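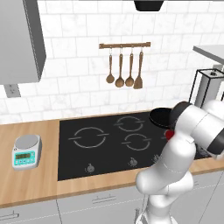 Deltotar Kitchen Pack, second look

Posted 26 August 2018

I wrote up the first release of the Deltotar kitchen pack in February and was lukewarm on it. Backlund has since put out a larger version, so I paid for the upgrade and ran it on my own machine. Same test as before: one arm, one pan, one cooktop, default physics settings.

What you get is a set of kitchen layouts for simulation, a white arm model with a gripper, and a folder of loose objects. The object count is 104, up from a number I didn't write down last time. License is per seat. Support is by email and answers came within a day.

Install was dull. The archive unpacks to 3,117 files, most of them textures, and the loader checks every one of them on first start. After that it caches. If you move the folder, the cache breaks without a message and the tile and wood come up plain gray. Delete the cache by hand and restart.

Geometry is better than before. The old cooktop was a flat picture on a box. The new one has separate control knobs along the front edge, and each is its own body in the scene tree. They turn. They don't do anything when turned unless you write the handler yourself. The burner rings are surface markings with no heat model behind them. The manual says so on page 11, and the store page ought to say it too.

The frying pan is the object I care about. In the first release its collision shape was one solid lump, so anything dropped in it sat on an invisible lid. Now the shape is split into pieces and the inside is hollow. I ran 1,000 pick and place trials with a scripted grasp, back burner to front burner, and the pan never passed through the glass. It did drift in the gripper whenever I raised wrist speed past the default. Friction on the handle is set low. I doubled it in the object file and the drift stopped, though I wouldn't claim my value is the right one.

The kitchen scale is a nice prop. There is a display and a row of buttons, but the reading isn't connected to contact force. I had hoped to use it as a cheap check on the pan's mass and ended up reading the contact sensor directly.

The wooden utensils on the wall rail hang from small hooks, and this is the weakest part of the pack. Lifting a ladle off works about as well as the hook geometry allows, and hanging it back up makes the solver jitter. Halving the time step helps and costs you the speed.

I also have the Darkix and Noltside sets here. Darkix loads faster and looks worse. Noltside has the better drawers. For cooktop work I'm staying with Deltotar, with the friction edit saved in a separate file so the next update doesn't overwrite it.

Next job is the lower cabinets. The handles load fine but I haven't tried pulling one yet.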